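Trodwood Makers' Society
Minutes of the equipment meeting, Sat 13 January

Present: Zoia Yatsenko (chair), Graham, Lorna, Bev, Anil (minutes), and Peter from item 3, once he had found somewhere to park.

Apologies: the usual.

1. Minutes of the last meeting
Agreed, after Lorna asked for "heated" to be changed to "lively".

2. Matters arising
The laser cutter extraction is still waiting for a part. Graham will ring them again. Graham wished it noted that he rang them last time too.

3. Clellov two-arm sorting kit: trial and quote
Zoia introduced the quote from Darnorent, who supply the Clellov kit. It comes as two arms with a gripper each, mounting frame, control software and a day of setting up. To buy outright it is 3,395 pounds. To hire it is 184 pounds a month, with a minimum term that takes us to July. The frame is included in both. Delivery is not, and Peter asked whether it ever is.

The task we asked to see was small snack packets being sorted by colour, as that is the job the Saturday club does by hand for the hampers and complains about. Zoia and Bev went to the demonstration. Bev reported that the arms are quieter than she expected and slower than she hoped. She had taken a book.

Lorna asked how it copes with packets lying on top of each other. Zoia said this was the very thing she had asked, and the answer had been long. As she understood it, an overlapping pile can be handled but may take more than one go, and shiny wrappers need extra teaching. Anil asked who does the teaching. Zoia said we do, by guiding the arms through the job, and the supplier suggests 20 runs for each new kind of packet. There was a pause while people thought about their weekends.

Graham compared it with the Kostiuk kit, which is cheaper and has one arm. He feels one arm is plenty. Bev said he was welcome to pack the hampers that way. Graham's figures for the Kostiuk will be circulated when he has found them.

Power and space: the frame needs a sturdy table and clear floor on both sides. Peter thinks it would fit in the back bay if the table saw moved. The owner of the table saw was not present, and it was felt this should be raised with him gently.

Safety: the quote mentions a stop button but not where it goes. Lorna would like it within reach of a person sitting down. Agreed that juniors use the kit only with an adult at the table, and that the adult should be looking at it.

Decided: not to buy at this stage. To ask Darnorent for a shorter hire, and whether the day of setting up can be split into 2 halves, as none of us can do a full weekday. Four in favour, Graham against, Peter abstaining on the grounds that he had missed the beginning.

Actions: Zoia to write to Darnorent. Graham to find the Kostiuk figures. Bev to draft a rota for the teaching runs, in pencil.

4. Any other business
The kettle. Deferred.

5. Next meeting
To be arranged by email, which Peter will try to read.

Attached to item 3: 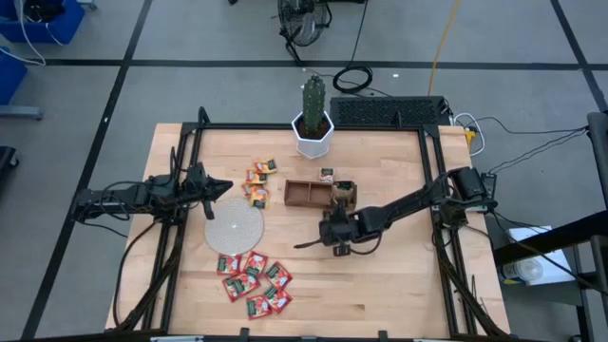
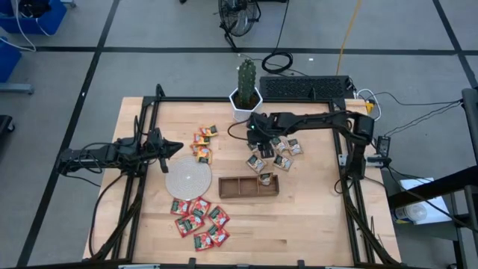

Clellov kit at the demonstration: both arms at the table, with the red packets below the round mat.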